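楼里通讯 八月

关于那些没人认领的罐头
最后更新：八月 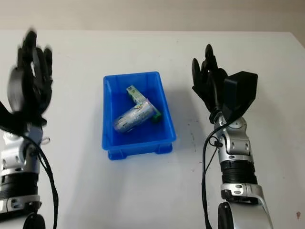 上个月我把家里的储物柜清了一遍，起因是想找一包八角。八角没找到，倒是在最里层翻出一罐鹰嘴豆，保质期早过了，罐身还挺体面，没有鼓，也没有锈，像个提前退休的公务员。我跟它对视了一会儿，想不起来当初为什么要买。大概是某年冬天下了决心要自己做豆泥，决心维持到收银台为止。

这件事让我对“囤货”两个字产生了一点兴趣，于是本期就写它。原定的阳台种番茄一文推迟到下期，反正我的番茄也推迟了。

先说钱。我把过去一年买菜的小票从抽屉里倒出来，摊了一床，逐张抄到本子上。全年花在“耐放食品”上的总数是2518元，其中510元的东西到现在还原封不动地站在柜子里。也就是说，我每花五块钱，就有一块钱拿去养了一支不上班的队伍。抄完以后我把本子合上，去泡了碗面，算是裁掉一个编制。

Wanda Czarnecka住在我楼上，搬来之前在Flurton食品厂管过多年仓库，我拿着本子去请教她。她看了两页，问我：“你这些东西，放进去的时候写日期吗？”我说包装上有啊。她说那是厂家的日期，她问的是我的。我没听懂，她就把自己家的柜门打开给我看。

她的柜子只有三层。每样东西买回来，先用油性笔在顶上写个月份，写得很大，老花眼站着也能看清。新的往后放，旧的往前推，做饭只许拿最前面那一个。仓库里的人管这叫先进先出，她管这叫“别挑食”。最底下一层放米面和杂粮，中间放罐头，最上面放她自己也承认不会吃的东西，比如亲戚送的Grandov牌酸黄瓜，一送就是两瓶，年年都送。那一层每年八月清一次，该送人的送人。我下楼的时候手里多了两瓶酸黄瓜。

回家照做，头一个难题是油性笔。笔在储物柜里，储物柜里的东西在地上，地上已经没有路了。折腾到晚上十点，总算把东西分了类，结论如下，供各位对照自家情况。

番茄罐头是真的有用。炖牛腩、煮面、做蛋，哪样都能派上，囤几罐不算过分。开罐以后没用完的，请倒进玻璃盒或者带盖的碗里再进冰箱，三天之内吃掉，不要连罐子一起放进去。我以前就是连罐子放的，上面蒙一层保鲜膜，自以为很讲究，Wanda听完看了我很久。

豆子分两种人。一种人会提前一晚泡豆子，这种人买干的，便宜，口感也好；另一种人晚上六点半才想起来要吃豆子，这种人老老实实买罐头。我花了很多年才承认自己属于后者，所以柜子里那几包干芸豆已经转交给楼下的老田。他属于前者，还会腌咸鸭蛋。

鱼罐头囤两三罐即可，除非府上有猫。油浸的打开以后油别倒，拌面很香。午餐肉我不予置评，本刊读者里有坚定的拥护者，上回我多说了一句，收到的信比征文还多。

调料是重灾区。我一共找出四瓶蚝油，全是开过的，每瓶剩一个底。道理很简单：瓶子太高，柜子太深，站在前面的挡住了后面的，我就以为没有了。现在它们合住在冰箱门上，头朝下，像在受罚。八角也在这个环节现身，夹在一包过期的吉利丁后面，已经没什么味道，闻起来像一只旧抽屉。

至于柜子本身，有读者来信推荐Laaksonen的抽拉式层架，说装上以后人生都敞亮了。我去店里看过，一组184元，拉出来确实顺滑，听声音就很贵。我站在那里拉了好几次，直到店员走过来。最后没有买。Wanda的意见是找个带边的浅筐，塑料的就行，同类的东西放一筐，要拿的时候整筐端出来，和抽屉没有区别。筐子不要太深，深了又会变成另一个柜子，东西叠东西，底下的永远见不着天日。颜色随意，我建议选跟柜子不一样的，半夜找饼干时好认。

清理之后的这几个星期，我给自己定了一条规矩，每周至少做一顿“柜底饭”，只许买新鲜菜，别的都得从柜子里出。第一顿是番茄鱼罐头焖饭，不错。第二顿是粉丝煮玉米粒加半瓶橄榄，家里人吃得很安静。第三顿我照着一本旧菜谱做Plarkesano风味的炖豆，菜谱要求小火两小时，我只有四十分钟，做出来的东西严格来说是豆汤，配馒头吃掉了。

那罐鹰嘴豆我最后还是扔了。扔之前看了看价签，当年打过折，省了一块二。

下期想听听各位柜子里最老的一样东西是什么，写几句投到一楼信箱即可，不用署真名。酸黄瓜还剩一瓶，要的敲门，晚饭以后我都在。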